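Floketti user forum > Control and perception > Pan handle grasp: pose jumps after closing the gripper

Started by emiliano_ig

emiliano_ig
Posts: 43

Hello all,

I have a problem with the held-object tracking and I would like to hear how others solve it. We use Floketti for planning and the Nolivix pose node for perception, with one fixed camera. The task is simple on paper: grasp a frying pan by the handle, lift it, put it down on a marked place.

The approach is fine. The pre-grasp pose is fine also. But when the fingers close, the estimated pan pose turns around the handle axis by a few degrees, and sometimes much more. The planner then believes that the pan is inside the table, and it refuses every lift because the start state is in collision.

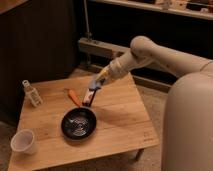 Gripper closed on the handle, before the lift is planned.

I log the pose the whole time. In one run of 2768 pose messages, 509 were rejected by my own sanity check (pan bottom below the table plane). Nearly all of the rejected ones come after the grasp.

What I tried until now:
- larger padding between pan and table: the lift plans, but the placing becomes bad
- lower weight on the depth points: slower jumps, same final error
- restarting the tracker after the grasp: works perhaps half of the time

Is it normal to keep the tracker running while the object is in the hand? Or do you all freeze it?

Regards,
Emiliano Iglesias

tinplate
Posts: 1120

Freeze it. When the gripper reports closed, take the last good pose, compute the transform from the wrist to the pan, attach the pan to the wrist in the planning world and stop listening to the camera until release. The joint encoders are better than any pose node at this distance.

Also look at the middle of your pan. There is a bright speckled circle in it. If your depth camera is an active one, I would expect rubbish from that area.

m_robles
Posts: 388

I don't agree with "freeze it" as general advice. A pan is heavy on one side and the handle is held far from the centre of mass. When you lift, it can rotate in the fingers. If the pose is frozen, the planner will never know about it, and you will place the pan on its rim with full confidence. I have done this with the Paredes fingers and it makes a very loud noise.

Emiliano, two questions. Do you mask the gripper out of the depth before the pose node gets it? And which part of the pan does your model use for the fit, the complete mesh or only the body?

Milagros

emiliano_ig
Posts: 43

Thank you both.

I mask the arm but I use the meshes from the robot description, and I see now that the finger meshes are for the open position. So the mask does not follow the fingers. This is probably one part of my problem.

For the fit I use the complete mesh, with handle.

m_robles
Posts: 388

Then I think you found it. The tracker sees finger points next to the handle and wants to explain them with the handle, so it turns the pan. Publish the finger joint states to the mask node at the same rate as the arm. After the grasp, fit on the rim only. It is black against a light table, you will not get an easier edge than that.

A rim has no preferred rotation, so you will lose the yaw. Take the yaw from the wrist and let the camera correct tilt and height.

tinplate
Posts: 1120

That is a filter with three more parameters to tune, for a lift of a few centimetres. If the pan slips in the fingers, the answer is more grip force or a grasp closer to the body. I would not repair a mechanical problem in perception.

But yes, fix the mask first. On this we agree.

odd_quaternion
Posts: 67

Small side remark. Is the carrot in your collision world? It lies directly beside the handle, and the pan will sweep over it if the first motion is sideways. Some of your "start state in collision" messages might be pan against carrot and not pan against table. Print the contact pairs before you change the filter. The planner has them at debug level but it does not show them by default.

The same for the cup on its side. If the segmentation makes a box from it, the box can be bigger than you think.

emiliano_ig
Posts: 43

I printed the contact pairs. You were right in part: most are pan-table, but there is a group of pan-carrot as well. The carrot box was aligned with the table axes, and the carrot lies diagonally, so the box was much too fat and reached under the handle. I changed to an oriented box and this group is gone.

Next I did the mask with the live finger joints. The jump at closing is now much smaller. It is not zero - I still see a slow drift when the arm casts its shadow on the pan, but I am not sure that the shadow is the cause.

tinplate
Posts: 1120

Shadow should not matter for depth. Do you use the colour term?

emiliano_ig
Posts: 43

Yes, with the default weight. I will set it to zero after the grasp and compare.

m_robles
Posts: 388

If you set it to zero you can't use the rim edge as I described, because the edge comes from colour. Try halving it first. And please test with the pan lifted and held still for some seconds, with tracker on and with tracker frozen, both logged. Then tinplate and I can stop arguing with opinions.

tinplate
Posts: 1120

I will keep my opinion, but I would like to see the logs.

emiliano_ig
Posts: 43

Agreed, I will record both on the same grasp, with the original lighting. The Flellent export script cuts the wrist transform from my logs at the moment, so I must repair this before I upload anything.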